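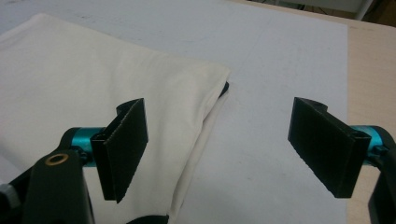 Fledstead School of Sewing began with one class in a rented room over a hardware store, and we still love teaching beginners more than anything! Wilma Matheson had spent years altering wedding dresses and wanted to show other people how to do it, so she put up a card in the store window and waited to see who would call. Plenty of people did. The first evening is still taught her way: you get a folded piece of cream fabric on a white work surface, and before you touch a needle you learn to find the grain, the straight edge and the right side. It sounds slow, but students tell us years later that it's the lesson they use most.

Today we run day and evening classes all year, with a break in July when we clean the machines and sort the pattern library (406 patterns at the last tidy-up, plus a box of loose sleeves we can't match to anything).

What we teach

Our Starter course runs for 25 hours and ends with a shirt or skirt that fits you, cut from a pattern you adjusted yourself. After that you can go on to tailoring, curtains and cushions, or mending. Mending has grown the most, and we're thrilled about it. People bring in coats from their grandparents, jeans with blown-out knees, a tent once, and they go home with something they can use again.

Menzies, our upstairs studio, is where the tailoring group meets. It has the good north windows and the big cutting table, and it gets loud in there in the best way. The Skumdale room downstairs is quieter and is used for hand sewing and for our children's class, ages eight and up.

Who comes here

All kinds of people. We've had nurses coming straight off a shift, retired couples, teenagers making their own prom outfits, and a baker who wanted aprons with pockets in the right place. You don't need your own machine or any experience. If you can thread a needle, great, and if you can't, we'll do it together.

The Evix Fund

Each year the Evix Fund, paid for by our spring fabric sale, covers full fees for students who couldn't otherwise join. Ask at the desk or send us a note. The form is one page long and we don't ask for an essay.

Come and visit

The door is open from 10 a.m., and you're welcome to look around, sit in on a class for a while and try out a machine. Coffee is on the landing. Room 203 is the office, up the stairs and to the left.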